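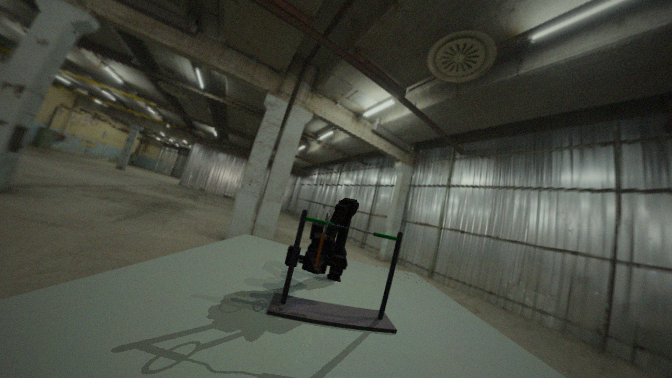

Trornemitz, October 2026

Larketti has been writing down its rules for testing robots in simulation, and the first full version went to its engineers this month. It covers 16 pages. The safety lead who wrote most of it asked not to be named, as the company prefers to speak as a team, but was happy to go through it line by line.

The rules apply to every job that is tried on screen before it is tried on a real arm. At present that includes the wire stand, a base board with two upright posts and a thin wire running across between green bars.

"People think simulation needs no rules as you can't hurt anyone," the safety lead says. "You can't hurt anyone on the day. But a number from a simulation goes into a report, someone reads the report, and then a speed limit gets raised on a machine that a person stands next to. I wanted rules for the number."

The first rule is about the record. Every run has to be stored with the version of the software, the model of the arm and the settings for friction, mass and contact. Larketti uses a planning tool called Deltix, and before this year engineers were free to change its contact settings without noting it. Two teams could report on the same task and have very different results.

"We had one argument that went on for most of the spring," says the safety lead. "Both sides were right. They were just not running the same thing. One team had the wire as a stiff body and the other had it bending. It took a week to find that, and it should have been on the first page."

Thin parts get a section to themselves. A wire is hard to model well, and a fast arm can pass through one between two steps of the simulation without any contact being recorded. The rules ask for a smaller time step on such tasks, and for the clearance between the arm and the thin part to be logged all the way through the run. A run with no clearance log is thrown out, whatever else it shows.

How many runs are enough? The document asks for 2,000 before a result may be used to support a change to a real cell. Some engineers thought this too many. The safety lead doesn't agree.

"If it's a job that fails rarely, a short batch will show you no failures at all and you'll write nought per cent. I don't want to see nought per cent on a sheet of paper. I want to see how many you ran and what the upper limit is."

Light and background have to be varied as well. Larketti's rules say that a task which uses cameras must be tried in at least 10 settings, with the lamps and the surroundings changed, including some with hard shadows on the table. A plain grey room is allowed for setting up but not for results. The safety lead says cameras are often confused by a shadow with long thin lines in it, and that a wire task is a good place to look for this.

The part that caused the most trouble inside the company deals with failed runs. They must be kept. Nobody may delete one without a second signature, and the reason has to be written out in words. "Bad run" is not accepted.

"I was asked whether 'simulator crashed' was a good enough reason. Sometimes it is. But if it crashed at the same point each time, with the arm pressed against something, then I'd call that a result."

Moving from the screen to the real arm is handled by a checklist drawn up with Tahiri, a small firm that inspects machine cells. The speed limits found in simulation are not carried over. The first real runs are done at reduced speed with the guards closed and the stop button tested beforehand, however good the simulated results were. A risk assessment is still done for the real cell, by someone who has stood in it.

Would the safety lead change anything already? The section on grippers is thin, it seems, and the wording on who signs for contractors is unclear. Both will be rewritten over the winter.

"And the font is too small," the safety lead says. "I've had four complaints about the font and one about the time step."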